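Last updated: August 2018

Print | E-mail | 12 shares | 3 comments

Noonan's craft tables are back, and I can't wait!

I'm Deirdre Hayes, and I run the letter-cutting afternoons at Noonan in Skesirlow. We've got foam letters, black fabric to put them on and 278 places to fill (bring the kids, bring your mom!).

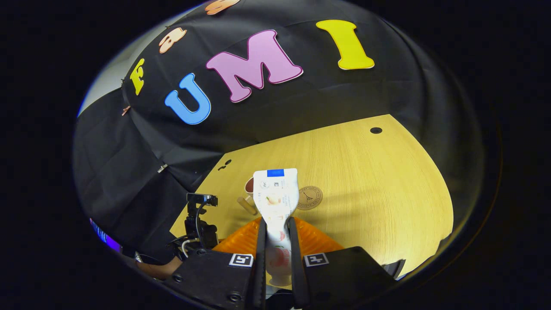 Kevin Hanrahan is handling sign-ups, so call him at the front desk. Snacks are welcome, just keep your drinks on a coaster, please – I love those tables!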